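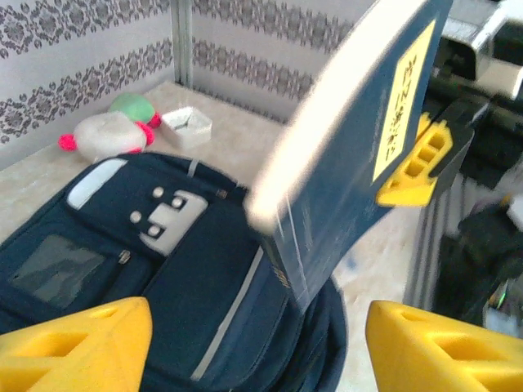

Yolandi Mokgethi wants it written down that a book goes in spine first, always, and that if we'd followed this in May we wouldn't be having the conversation again. Fine, it's written down. I'm not convinced the spine matters much.

**August 15, 2024, packing bench**

Bag: the small navy backpack, front zip pocket with the clear name window. Skosine's sheet calls it "suitable for daily school use." We'll see. A lot of bags are suitable for daily use until you put something in them.

What bothers me is the book. A hard corner dropped at a slant catches on the lining, and then people shove. Kidon's answer is to lay the bag flat on its back and open the zip all the way around. I tried it that way 3 times this morning with the 400 g test block. Flat is easier on the corners, I'll give him that, but the top panel sags into the opening and you end up holding it up with one hand, so I don't see what has been gained.
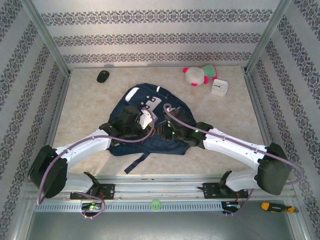
The other thing with flat is the strap. If the tail is left trailing it gets under the bag, and the bag then sits crooked and the zip pulls to one side. Tuck it or pull it clear before starting. Not on the sheet. Should be.

Order I'm using for now:

- book, against the back panel
- box
- soft toys last, in whatever space is left

Gallness method says soft things first, as padding. Padding for what? The book sinks into them, leans, and the zip has to be dragged over it. I logged 25 closings that way in May and didn't like any of them. Notes are on page 207 of the old book if anyone wants to argue.

Tried it on its side too, to see if the shape holds with nothing in it. It folds.

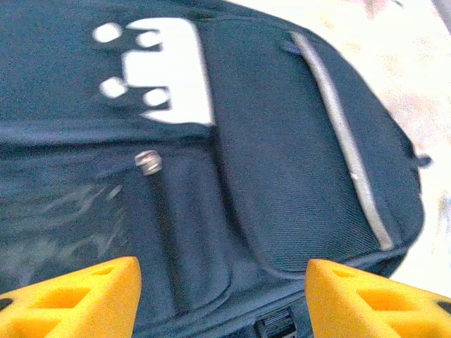
Herrera thinks the fold is no fault at all, that any unlined bag does it, and that I should stop testing bags empty when no child carries one empty. Possibly. They do get stored that way, though, and a crease along a seam is where I'd expect the fabric to go first. No proof of that yet.

To do: repeat flat with the strap pulled clear. Ask Skosine what "daily" means.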